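**Sutgate Round Table, White**
Papadakis Contract Furniture — Tables and Work Surfaces

The Sutgate is a round table with a glossy white top, a thin dark edge and a pale gray base. It is supplied to laundries, residential halls, sewing rooms and training centers, where garments are sorted, folded and inspected by hand. It may also be ordered for staff rooms and reception areas.

## Top

The top measures 800 mm across. A shirt may be laid out on it with the sleeves turned in, and two persons may work from opposite sides on smaller pieces. The round form has no corners on which loose cloth can catch, and the table may be approached from any direction.

The gloss finish reflects overhead lighting. Customers who intend to use the table for close inspection of fabric are advised to consider the position of their light fittings before installation. Where reflections are a concern, the Vikcombe table is offered in the same diameter with a matte top.

## Care

- Wipe the top with a soft, damp cloth and dry it at once.
- Do not use scouring powder, steel wool or solvent cleaners.
- Do not iron directly on the surface. A padded ironing mat must be used.
- Remove pins and open fasteners from garments before sliding them across the top.
- Check the base fixings after the first month of use and each February thereafter.

Fine scratches may be reduced with the Bimen surface polish, sold separately. Deep scratches cannot be repaired on site, but replacement tops can be ordered without a new base.

## Ordering

| Item | Detail |
|---|---|
| Catalog number | 1112 |
| Diameter | 800 mm |
| Top | White, gloss |
| Edge | Dark |
| Base | Pale gray |
| Delivery | About 15 working days |
| Warranty | Five years, top and base |

The table is delivered with the base detached. Assembly requires one person and the key provided. Institutions ordering for several rooms may request delivery to each room — this must be stated on the order form, as it cannot be arranged on the day.

Questions about specifications should be addressed to Sekar Ngau, Contract Sales. Warranty claims and requests for replacement tops are handled by Beril Tatlı, Customer Service. Please have the catalog number and the original order reference available.

Page last revised 18 September 2019.

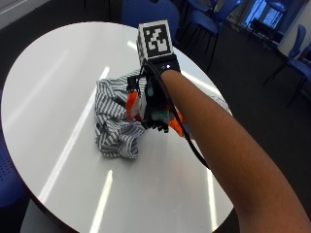
*Reading time: 2 minutes*

A round white table in use, with a crumpled striped cloth on the glossy top. Cloth and other articles used with the table are not included in the order.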